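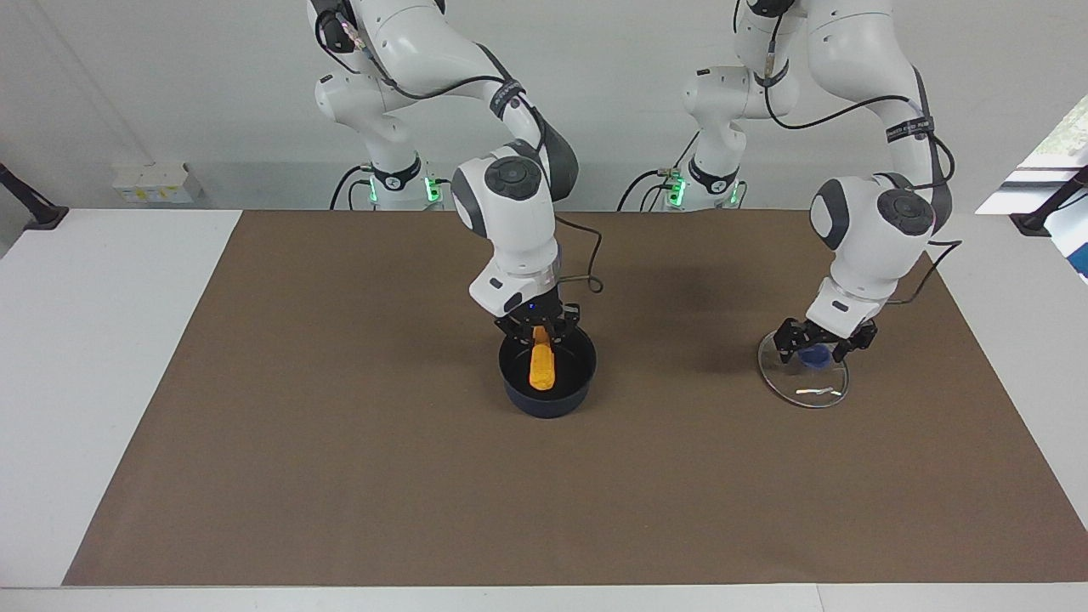
Two robot arms reaching down to the brown mat on a white table.

Small Fixes for a Warmer House and a Smaller Bill
Posted Sep 22, 2022 by Baltasar Carretero

Sadstead voted its climate plan through this summer, and I was so pleased I walked home from the town hall grinning like a kid. Then I sat down in my own kitchen and felt a draft on my ankles! The plan has plenty in it about buses and the heating at Grunville School, and hardly a word about back doors. So this page is about back doors, and windows, and the water heater, and the other places where an ordinary house leaks money and heat.

Our house used 3,316 kilowatt-hours of electricity last year. I wrote the number on a card and stuck it to the fridge, and it has made the whole family oddly competitive. Find yours on your December bill, or add up the monthly ones.

Finding the drafts

Wait for a windy evening. Turn off any fans, close everything, and hold a strip of tissue paper near the edges of doors and window sashes. If it flutters, mark the spot with painter's tape and keep moving. Check the attic hatch too, and the place where the pipes go through the wall under the kitchen sink (ours had a gap I could put two fingers in).

Doors

Clean the frame with dish soap and water and let it dry completely before you put any foam strip on it. I skipped this the first time and the strip was on the floor by morning. Cut the top piece first, then the sides, and press hard as you go. Close the door gently a few times. If you have to shove it, the strip is too thick - peel it off and get the next size down.

For the gap at the bottom, a screw-on sweep is best. For rented places, sew a long tube from an old pair of jeans and fill it with dry rice or sand. Double-stitch the ends if you have a dog.

Windows

Rope caulk is my favorite thing in the whole hardware store. You press it into the crack with your thumb, it stays put all winter, and it peels off in spring without taking much paint along. Warm it in your hands if it's stiff.

Heavy curtains help a lot at night, but keep them from hanging over a radiator or a baseboard heater. On sunny days open the ones on the south side as soon as you get up.

Hot water

Wrap the first few feet of hot pipe coming out of the heater with foam sleeves, the kind that are already slit down the side. Tape the seams. With a gas heater, keep foam well away from the flue and follow whatever the label on the tank says about clearance.

Wash clothes cold. I held out on this for years over my work shirts, and they come out fine. For greasy collars, rub in a drop of dish soap and leave it for 3 hours before the wash.

In the kitchen

Lids on pots! Water for pasta boils sooner and you can turn the burner down as soon as it does. Beans and stews can finish off the heat too: bring the pot to a good boil, keep it there for ten minutes, then turn it low with the lid on tight.

Pull the fridge out twice a year and vacuum the coils. Unplug it first. The first time we did ours on Alvarado Street, I pulled out a gray felt blanket of dust and a spelling test.

What it cost us

Foam strip, 2 door sweeps, rope caulk and pipe sleeves came to 80 dollars for the whole house, and I had caulk left over for the shed.

If you'd like to have a go but don't own a caulking gun or a decent drill, the Pular tool library lends both. Get your name down before November, when everyone in town notices their ankles are cold. And if the council asks for comments on the next part of the plan, please send one in. I've already written mine, and yes, it mentions back doors.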